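Home Projects Get involved News Contact

2 min read

Looking for people who can't find their scissors

2021-02-02

Hello! I'm Samah Naciri and I run a small study called Stuline, all about how people store things in their homes. I'm after 70 households to take part, and I'd love yours to be one of them.

It started with my own hallway, I'm afraid. Over December I spent a whole evening hunting for parcel tape, and found three rolls of it the day after the post had gone. I got chatting to my neighbours in Innes and everybody had the same sort of story (one couple keep their batteries in the teapot, and it works for them!). So I want to find out where people put their everyday bits and pieces, and whether they can lay hands on them later.

You don't need to be tidy. Please don't clear up before you join, either – I want your home as it is on a normal day. Flats, shared houses, boats, a room at your mum's, all fine. You do need to be over 18 and living within the Innes or Prellon postcodes.

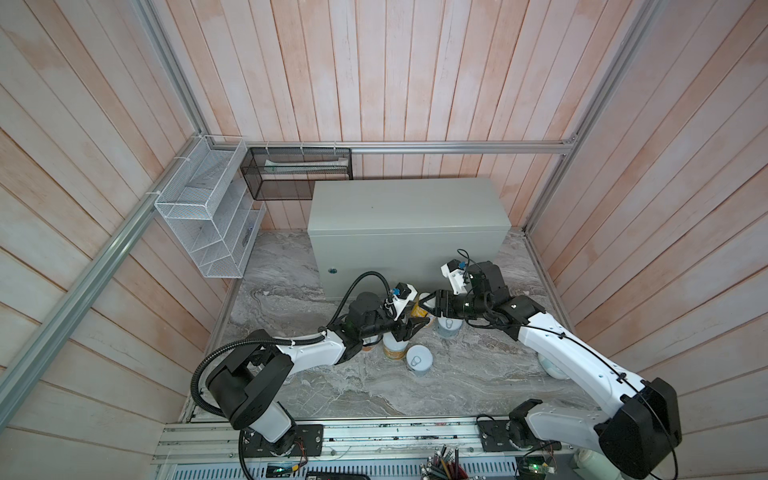
It takes two weeks from start to finish. You'll keep a short diary, on paper or on your phone, and jot down each time you go looking for something: what it was, where you looked first and where it turned up. Most people in our trial run did theirs at bedtime with a cup of tea. At the end we have a chat over the phone, half an hour or so, and I'll ask you about drawers far more than anyone has asked you before.

There's a £2 voucher for every day you fill in the diary, to spend at the Fisness shop on Prellon high street, and you can stop whenever you like and still keep what you've earned. I won't use your name in anything I write up. If you live with other people, do check they're happy with it first, as they're bound to crop up in the diary!

To sign up, drop me a note with your first name, your postcode, how many people live with you and the last thing you lost. Put the word "drawers" at the top so I spot it. I read them all myself, usually in the evenings, so give me a few days to get back to you.

Contact: Samah Naciri, Stuline, PO Box 1695, Prellon | © Stuline | Back to top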